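Méthode Fedow

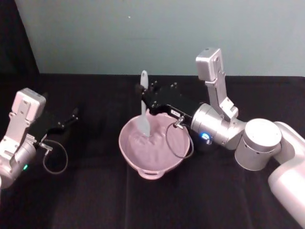 La méthode Fedow est une technique d'apprentissage par démonstration destinée aux tâches de manipulation au contact de matières molles ou visqueuses : pâtes, crèmes, mortiers fins, gels. Elle repose sur une politique visuomotrice qui prédit de courtes séquences de mouvements à partir des images et de l'état des articulations, et qui estime en parallèle la résistance opposée par la matière. La tâche de référence est le mélange d'une préparation épaisse dans un bol, avec une spatule tenue par l'un des deux bras. Le manche est saisi vers son milieu et la lame plonge dans la pâte, de sorte que la position de l'outil doit être déduite en grande partie de la portion restée visible au-dessus du bord. Les plis et les creux laissés à la surface du mélange fournissent au modèle une seconde source d'information.

Principe

Le modèle comporte un encodeur d'images, un encodeur proprioceptif et un décodeur commun aux deux bras. À chaque inférence, il produit une séquence de 30 actions, dont seule la première moitié est exécutée avant une nouvelle prédiction. Une branche auxiliaire, appelée Windel, est entraînée à reconstituer l'effort au poignet à partir du courant des moteurs. Elle n'intervient que pendant l'entraînement - la commande finale n'utilise pas de capteur d'effort dédié.

Données

Le jeu de données Pacheco, constitué pour la méthode, rassemble 1 722 démonstrations téléopérées. Parmi elles, 625 portent sur le mélange, les autres sur l'étalement, le raclage et le transvasement. Chaque démonstration dure 60 secondes environ. Les essais interrompus par un glissement de l'outil ont été conservés et annotés à part.

Évaluation

Sur le banc d'essai Wevness, un essai est jugé réussi si l'outil reste en prise et si le récipient ne sort pas de sa zone de départ. La méthode y dépasse une politique de même taille privée de la branche Windel, surtout pour les mélanges les plus fermes. L'écart est faible pour les préparations fluides, où l'effort varie peu d'un passage à l'autre.

Limites

Les performances baissent lorsque la matière et le récipient ont des couleurs proches, le relief de la surface devenant difficile à distinguer. La rotation du manche entre les doigts de la pince n'est pas modélisée. Le passage de l'outil d'un bras à l'autre ne figure pas dans les tâches évaluées.

Voir aussi

Apprentissage par imitation
Manipulation bimanuelle
Téléopération

Dernière modification : 07/02/2024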